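## 5. Comparing grippers on the hanging-goods task

By this point you have both arms homed, the head camera streaming and at least one pair of fingers fitted. Well done, because now comes the best bit of the whole guide: finding out which gripper likes which object. Set aside a morning for it. You'll want to try just one more finger set, and then one more after that.

The steps assume you are comparing the Plenau parallel fingers with the Rinaldi soft-tip fingers on the Zulik two-arm base. They work just as well for any other pair, provided both fit the same wrist plate.

### 5.1 Before you start

1. Park the base square to the pegboard stand and lock the wheels.
2. Open the Zundby controller and load the profile that matches the fingers you have fitted. The profiles are not interchangeable. The soft tips close further than the hard ones, and the wrong profile will either drop everything or squash it.
3. Set the grip force limit to 14 newtons on both arms.
4. Set arm speed to 38 per cent. You can raise it later, once the approach path looks clean.
5. Jog each gripper fully open and fully closed, twice. Listen for clicking. A click near the closed end usually means a finger screw has worked loose.

> **Caution:** Keep hands, sleeves and lanyards away from the space between the two arms whenever the drives are live. The arms can cross in front of the body, and the pinch point is closer to you than it looks on the screen.

### 5.2 Choosing test objects

Pick things that are awkward in different ways. A good starter set has something light with a fat, soft end, something heavy for its size, and something that hangs from a card. Small paint rollers are brilliant for this! The handle is easy to hold, but the weight sits out to one side, so a weak grip shows up straight away as a slow twist in the fingers.

Carded tools are harder. The card bends, the tool swings underneath it, and the fingers have to commit to one or the other. Try gripping by the card first, then by the handles, and log them as separate tests.
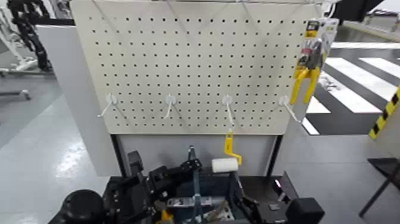
Leave glossy bags for another day. They confuse the depth reading and you will spend your time tuning the camera when you meant to be learning about grip.

### 5.3 Running a comparison

1. Choose one hook as the target and stick with it for the whole comparison. Changing hooks changes the reach, and reach affects the results more than most people expect.
2. Place the object in the gripper by hand with the drives paused, then step back and resume.
3. Hold still for a count of five. Watch for any turning or sagging.
4. Raise the object until it is level with the target hook, stopping 80 mm short of the board.
5. Check the head camera view. The tip of the hook and the part of the object that will meet it should both be visible. If a finger is hiding either one, roll the wrist before going closer.
6. Move in slowly, hang the object, open the fingers and back away in a straight line.
7. Log the result as *hung*, *slipped*, *missed* or *stopped by operator*.
8. Repeat until you have enough runs to trust, then swap fingers, change the profile and go again.

We ran 200 attempts per finger set when we wrote this section, and it was worth every one. The Plenau fingers were quicker to line up, and their narrow tips left a lovely clear view of the hook. The Rinaldi tips held round handles far better and hardly ever let the roller turn. Neither won outright. We now run one of each, hard fingers on the left and soft on the right, and we're very happy with the mix.

> **Note:** Wipe soft tips with a damp cloth between objects. Dust from packaging card makes them slippery, and the drop in grip comes on so gradually that it is easy to blame the controller.

### 5.4 If something goes wrong

- **The object turns in the fingers.** Move the grip nearer to the balance point before you touch the force setting.
- **The hook bends or pulls out.** Lower the approach speed and check that the arm is not still pushing forward when the fingers open.
- **The gripper opens late.** Reload the profile. If the delay comes back, check the wrist connector for a bent pin.
- **The two arms stop together with a reach warning.** Move the idle arm to its rest pose and clear the warning from the Zundby home page.

Save your log before you switch profiles, as the controller clears unsaved runs on every change. Section 6 uses the same log file for two-handed passes.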